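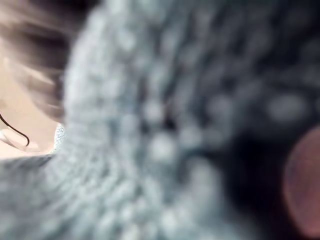 Washing a chunky wool blanket without felting it?

Forum > Home and Household > Laundry and Textiles

mossandmarmalade
Hello all, I've been reading this board for ages and have finally got a reason to join in. I've inherited a big, heavy wool blanket from my aunt in Drunden, knitted in a very thick yarn, and it smells of the cupboard it lived in (mothballs and a bit of old dog, bless him). The label says Van Leeuwen and has a washing symbol so faded I can't make it out at all. It's a double bed size and weighs a ton.

I've washed jumpers by hand before without any disasters, but this is another matter. Would you do it in the bath? Risk the machine on the wool programme? Or take it to the cleaners in Grorketville, who quoted me more than I paid for my winter coat? I'd love to have it ready before the weather turns, and it's June now so I've got a bit of time to get it dry outside.

Arnout Verbruggen
Welcome! What a lovely thing to be given. I would do it in the bath, without any doubt. Fill it with barely lukewarm water, put in a small splash of wool wash, let that mix in properly and only then lay the blanket in. Push it down gently with flat hands until it is soaked through and then leave it alone for half an hour. The temptation is to swish it about and you must resist, it's the rubbing that mats the wool.

Let the water out with the blanket still lying in the bath and press it against the side. Please don't lift it by one corner while it is full of water! My mother did that with a bedspread in the seventies and it came out as long as a stair carpet. Then rinse at the same temperature as the wash, twice if it still feels slippery.

tinkettle
I'm going to disagree with Arnout, in a friendly way I hope. I've got a bad back and there is no chance of me kneeling over a bath wrestling a wet blanket. Mine goes in the machine on the wool programme, cold, with the slowest spin, and it has come out fine for years. A modern wool programme barely moves the drum, it sort of rocks it. I'd say it is kinder than most people's hands.

The thing to check is whether it fits. If you have to shove it in, then it's too big for your drum and you should try the launderette.

Arnout Verbruggen
That depends so much on the machine, though. My old one had a wool programme that would have felted a sheep. I do take your point about backs, and two people at the bath is much nicer than one.

hazelnutwhirl
Before anybody washes anything, have you tried just airing it? I ask because wool is wonderful at letting go of smells if you give it time. Hang it over two lines on a damp, breezy day, out of full sun, bring it in at night and do the same again. I had one from a house clearance that smelled like a chip shop and a wet tent had set up home together, and after 9 days on and off it was perfectly sweet. I never did wash it.

If there is a stain, that's a different story of course, but a smell on its own may not need water at all.

mossandmarmalade
Oh, you are all so kind, thank you! No stains that I can find, only the smell. I weighed it by standing on the bathroom scales with it in my arms and feeling very silly, and I'm none the wiser as the scales seem to disagree with themselves.

I've got a bottle of Grorar wool wash that came with the house, more or less. Would that do, and how much of it for a bath?

tinkettle
Never used that one, so I'd go by the bottle. Whatever it is, use less than you think. I used to be very generous and then spent all evening rinsing.

pegbag_pete
Can I put in a word for drying, which everybody skips over? Getting it clean is the easy bit. A thick knit holds water like nothing else, and if it sits wet for days you'll have a worse smell than you started with. I roll mine in dry towels and kneel on the roll, then swap the towels and do it again. After that it lies flat over a clothes airer with another airer pushed up next to it, so it's well supported. Turn it every morning. No radiator, no tumble dryer, however desperate you get.

I spin mine first too, even after a hand wash. I know some people are horrified by that. My machine goes down to 300 for the spin and I wouldn't go above it.

Arnout Verbruggen
Not horrified, Pete, only a little pale. I would stick to the towels for a first wash when we don't know what the yarn is.

hazelnutwhirl
And if you do find little moth holes once it's in daylight, bag it up and freeze it for a fortnight before you put it anywhere near your other woollens. Ask me how I know.

mossandmarmalade
Right, I've got a plan. It's going out on the line on Monday if the forecast holds, and I'll give the airing a proper go. If it still smells of dog after that, it's the bath with my sister on the other end, and Pete's towels. I'll look for moth holes while it's out there. Does anyone know if a clothes line will leave a crease down the middle of it?

pegbag_pete
It can do. Drape it over two or three lines if you've got them, and shift it along when you go out with a cup of tea.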